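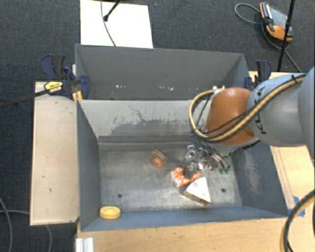

**Bin picking: where things stand**

Moving mixed goods from one bin to another is still among the dullest jobs on the packing floor, and members keep asking when a machine will take it over. Our answer this quarter is that it can do part of it.

Jallard ran a picking arm at its Nidier site over 7 shifts in March. The arm made 2,046 attempts, and staff had to step in on 200 of them. Boxes with flat sides gave little trouble. Clear packaging was the worst, as the bright reflections confuse the depth reading, and a bare metal bin adds reflections of its own. Soft packets that bend out of shape came next – the grip closes and the packet slides out.

Speed is the other problem. A trained packer is still well ahead on a mixed bin, and a packer can also spot a torn wrapper and set it aside.

Masanja is testing a similar setup for sorting returns and expects to have numbers by the next issue. Skitodent looked at the same job and decided to wait.

If your shop handles one product in one kind of box, it may be worth asking for a trial now. For mixed small goods, keep your packers. Trial reports can be sent to the newsletter desk until Saturday noon.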